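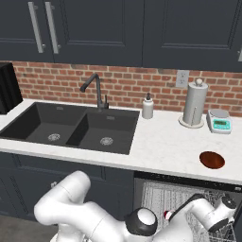 Fig. 1. Kitchen backsplash, red-brown brick in staggered courses with pale joints. Rendering.

Course Materials > Masonry and Finishes
Reading time: 8 min
September | Stokside Building Trades Program

Unit 2 Handout: Joints, Bonds, and Water in Brick Walls

Bring this handout to the lab session. The bond exercise assumes you have read the sections on units and joints. Terms in capitals are on the vocabulary sheet.

1. Scope

Unit 1 dealt with clay, firing, and the grading of brick. This unit deals with what happens when bricks are put together. A brick wall is a composite of two materials with different stiffness, different absorption, and different movement over time. Most failures seen in service occur at the boundary between the two, and the notes are organized around that boundary.

Interior facings are covered briefly in section 7. They carry no load except their own weight and see little weather, so most of the structural discussion does not apply to them. The layout rules do.

2. Unit dimensions

Three sets of dimensions are in use and must be kept separate in your notes.

SPECIFIED dimensions are those the manufacturer intends to produce. ACTUAL dimensions are those measured on the unit, and they vary with shrinkage in the kiln. NOMINAL dimensions are the specified dimension plus one joint. Modular layout is done entirely in nominal dimensions. Students who lay out a wall from specified dimensions and then add joints by eye will be off by the end of the first course, and the error repeats in every course above it.

The modular brick used in the lab is nominally 4 inches thick, 2 2/3 inches high, and 8 inches long. Three courses therefore rise 8 inches. The joint is 3/8 inch.

Variation in unit length is absorbed in the HEAD JOINT, the vertical joint at the end of the brick. Variation in height is absorbed in the BED JOINT, the horizontal one. Bed joints have less room for correction than head joints: a wavy bed line is visible from across a room, while a slightly wide head joint is usually not noticed. Sort badly warped units out before laying and use them for cuts.

3. Bond patterns

The word BOND has three meanings in masonry. Structural bond is the interlocking of units so that the wall acts as one piece. Mortar bond is the adhesion of mortar to the unit. Pattern bond is the arrangement visible on the face. Specifications often use the bare word, and you have to work out from context which is meant.

Running bond. All stretchers, each course offset from the one below. The usual offset is half a unit. The pattern has no headers, so a solid wall more than one wythe thick needs metal ties or reinforcement to hold the wythes together.

Third bond. All stretchers, offset by one third. Used with longer units. The diagonal lines it produces are sensitive to small errors in the head joints.

Common bond. Stretcher courses with a course of headers at regular intervals, typically every sixth course. Found in a large share of older load-bearing walls. The header courses are useful evidence when surveying an existing building, although false headers (cut units set to look like headers) were also used over a single wythe.

Flemish bond. Headers and stretchers alternate in every course, each header centered on the stretcher below. Requires a closer near each corner. Slow to lay and heavy on cuts.

English bond. Alternate courses of headers and stretchers.

Stack bond. Units aligned vertically with continuous head joints. There is no overlap, so structural bond is absent and the wall depends on horizontal reinforcement. Codes treat it separately from running bond.

In load-bearing work, the overlap is what spreads a concentrated load. A load placed on one unit is shared by the two below, then by the three below those, and so on down. Continuous vertical joints interrupt this. Cracks in running bond generally step along the joints when the mortar is weaker than the unit and pass straight through the units when it is stronger.

4. Mortar

Mortar for modern work is a blend of cement, lime, and sand, or a masonry cement with sand. Type designations M, S, N, and O run from highest compressive strength to lowest. Stronger is not a general improvement. High-cement mortar is stiff, shrinks more, and accommodates less movement. Type N is suitable for most above-grade exterior veneer. Type S is used where lateral loads are higher. Type O is used for interior work and for some repointing of soft brick.

Functions of the components:

Cement gives early strength and durability.
Lime gives workability, water retention, and some capacity to close fine cracks.
Sand provides bulk and limits shrinkage. Grading matters. Sand that is all one size leaves voids that the paste must fill.
Water hydrates the cement and makes the mix workable.

Water content in mortar is handled differently from water content in concrete. Concrete is placed in forms that do not absorb much, so excess water stays in the mix and reduces strength. Mortar is placed against absorbent units, which draw water out at once. A mortar mixed too dry will not wet the brick surface, and the bond will be poor even if the mortar itself tests well in a cube. Use the most water consistent with a mix that stays on the trowel.

RETEMPERING is the addition of water to replace what has evaporated. It is permitted once or more within the working period and not after. Discard mortar two and a half hours after initial mixing. Colored mortar should be retempered as little as possible, as added water lightens the finished joint.

5. Absorption and suction

The INITIAL RATE OF ABSORPTION (IRA) is measured by setting a dry brick in a shallow depth of water for one minute and weighing the gain. Results are corrected to a standard bed area and reported in grams per minute. Units above 30 should be wetted before laying and allowed to surface dry. Units with very low suction tend to float on the mortar, and the mason must slow down to let lower courses stiffen.

Lab data from the Fiadzo sample lot gave a mean IRA of 43 for the dry units. The lot therefore requires wetting. Wet the pallet well ahead of laying. A brick with a film of water on its surface bonds no better than one that is too dry.

6. Joint profiles

The joint is TOOLED when it is thumbprint hard. Tooling compresses the surface and presses mortar against the edges of the units, closing the hairline gap left by early shrinkage. Tool too early and the paste is drawn to the surface, leaving the joint light. Tool too late and the metal burns dark marks onto it. Uneven timing is the most common cause of patchy joint color in student panels.

Concave: best weather resistance, suitable for all exterior work.
V: comparable to concave, sharper shadow line.
Weathered: struck to shed water outward, acceptable.
Flush: cut with the trowel and not compacted, fair.
Struck: slopes inward toward the lower unit and holds water there, poor.
Raked: recessed, holds water on the ledge, poor outdoors.
Extruded: excess mortar left in place, poor outdoors.

The last three are appearance joints. They may be used inside without penalty apart from cleaning.

7. Interior facings

Brick on an interior wall is usually THIN BRICK set with adhesive or thinset on a rigid backing, or full units where the floor can take the weight. A kitchen backsplash such as the one in Fig. 1 is a typical small application. Four points differ from exterior work.

Substrate. The backing must be flat, sound, and suited to the adhesive. Thin units follow the surface behind them and will reproduce its faults.

Layout. Start from a level line, not from the countertop, unless the countertop has been checked. Dry-lay one full course and adjust so that no end cut is shorter than half a unit. Plan the cuts at receptacle boxes on paper, and fit box extenders so that the device sits flush with the finished face.

Sealing. Unsealed clay absorbs grease. Apply a penetrating sealer after the joints have cured, and test it first on a spare piece, as some products darken the face.

Color. Units come from several boxes at once. Color range within a lot is normal, and blending boxes spreads it over the wall. Laying one box at a time produces visible bands.

8. Worked example: estimating

A wall panel on the Skiterura drawing set has a gross area of 90 square feet. Openings total 8 square feet. Modular brick is laid at 6.75 units per square foot, joints included.

Net area = 90 - 8 = 82 square feet
Units = 82 x 6.75 = 553.5, rounded up to 554
With 5 percent waste = 554 x 1.05 = 581.7, rounded up to 582

The waste allowance covers breakage and cuts in running bond. It is too low for Flemish bond or for a panel with many short returns. Corners are estimated separately for thin brick, where L-shaped units are ordered by the linear foot.

9. Lab preparation

Read the Nodinance jobsite log before the session and mark each entry where weather affected the mortar. Draw two panels to scale, one in running bond and one in Flemish, using nominal dimensions only. Show all cuts. Record the IRA of three units from your own pallet and state whether wetting is required.

Panels are inspected for plumb, level, joint width, and cleanliness. Do not wash a panel until the instructor has looked at it.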